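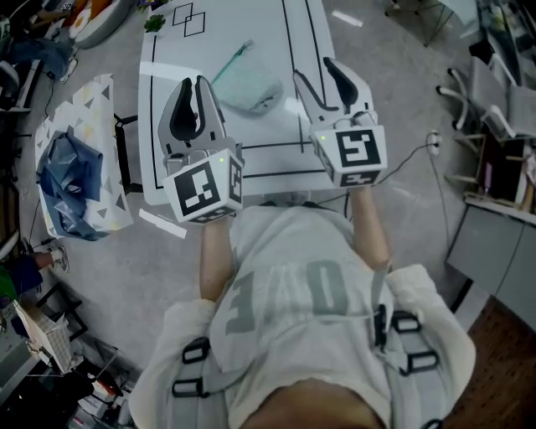 Folding cloth

Folding cloth is the everyday practice of bending a piece of fabric over on itself, once or several times, so that it takes up less space, keeps its shape and can be picked up as a single unit. It is done with dishcloths, washcloths, towels, napkins, bed sheets, diapers and clothing, and it is one of the first household jobs many children learn. It is usually carried out on a table, a bed or the top of a dryer, although a practiced folder can do a bath towel in midair with nothing but two hands and a chin!

Basic folds

The half fold brings one edge of the cloth across to meet the opposite edge. Repeating it at a right angle gives the quarter fold, the usual form for dishcloths and washcloths. A quarter fold has one corner where all the layers are closed, one where all the edges are open, and two that are half and half. Finding the closed corner is the trick to shaking the cloth open again in one go.

The third fold, also called the letter fold, turns one side in by a third of the width and lays the other side on top. Both raw edges or hems end up hidden or nearly so, and the stack looks wonderfully smooth from the front. Hand towels are often folded in thirds lengthwise and then in half, and this is the shape seen hanging over rails in guest bathrooms.

The roll is sometimes counted as a fold and sometimes not. Most rolls start from a half or third fold, so the two methods overlap more than their supporters like to admit.

Behavior of the fabric

Cloth is delightful stuff to handle and a hard thing to predict. Thin cotton creases sharply and stays where it is put. Terry cloth springs back, and its loops catch on each other, so a terry washcloth holds a loose fold well but never a crisp one. Microfiber clings to dry skin. Linen takes a beautiful edge when slightly damp and sulks when bone dry. Knits stretch along one direction and need to be laid down before folding, or the second half comes out longer than the first.

Corners matter more than edges. If two corners are held together and the cloth is allowed to hang, its weight pulls the edge between them into line, and the fold nearly makes itself. On a flat surface the same job is done by sweeping the side of the hand outward from the middle.

The folding surface

A good surface is flat, clean and a little wider than the cloth. White or pale tables show lint and stray threads, which some people love and others find maddening. Guide lines are common where many cloths have to come out the same size. They may be chalked, drawn or laid down in tape, and the folder squares the cloth to a line before making the first bend. The Mangubat laundry handbook calls these marks "parking lines" and recommends dark tape on a light top.

Folding boards do the same work with hinges. The Plandix board, sold by mail from the town of Stundmont, has three leaves and makes a letter fold in two flips.

Bathroom sets

A small folded cloth often travels with other washing items, most often a toothbrush, a comb or a bar of soap. The brush may be laid across the top at a slant, tucked into the last fold, or rolled up inside. Laying it across is the quickest and keeps the bristles off the fabric if the handle is long enough. Tucking holds better when the set is going into a bag. Pale greens and blues are old favorites for these sets, and matching the brush to the cloth is half the fun of putting one together.

Competitions and records

The Stundmont Linen Fair, held every July, includes a folding table open to all ages. Entrants in the washcloth class have 9 minutes to fold as many quarter folds as they can, and a cloth counts only if its open edges line up to within the width of a finger. The best single score so far is 200. In the team class, 21 folders working together once finished 1,808 cloths in an afternoon, and the whole pile was stacked on the bandstand steps for everyone to admire.

Regional names

In the Grarutum valley the quarter fold is known as a "pocket," and a cloth folded in thirds is a "letter" only if it is white. A colored one is a "ribbon."

See also

Napkin folding
Ironing
Linen closet
Towel rail

This article was last revised on Thursday, March 14, 2019.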